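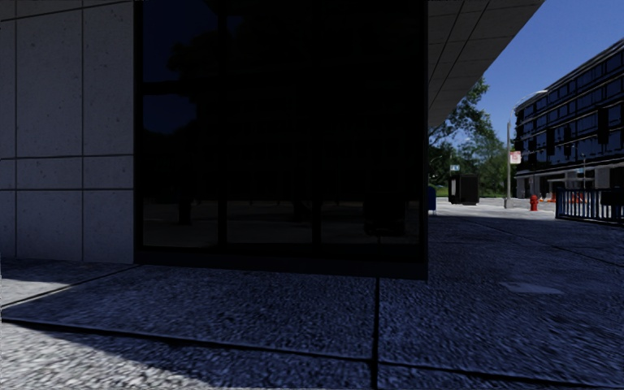
I'd been at the Skakstead open day for maybe five minutes when Farah Ginting put me in a swivel chair and told me to take a delivery robot for a walk. A pretend one, in a pretend downtown! The team does most of its teaching in simulation, and the street on my screen had a hydrant, traffic cones, a big dark window and a lot of shady sidewalk.

I aimed for the open pavement and felt very pleased with myself. Then Farah pointed at the window. Glass is the thing that keeps her up at night (well, glass and shadows), and she wants the software to meet plenty of both before any real wheels roll in Stollton.

Tanveer Qureshi, who builds the streets, told me they've got 2,256 practice routes now, and he still fusses over the paving. I asked if he ever goes outside to check. "November, in the rain, with a tape measure," he said, and showed me the notebook.

My second try was worse than my first – I got distracted by the sky – and a kid of 9 took the chair after me and drove much better. I went off to find coffee, and Farah was already loading him a harder street.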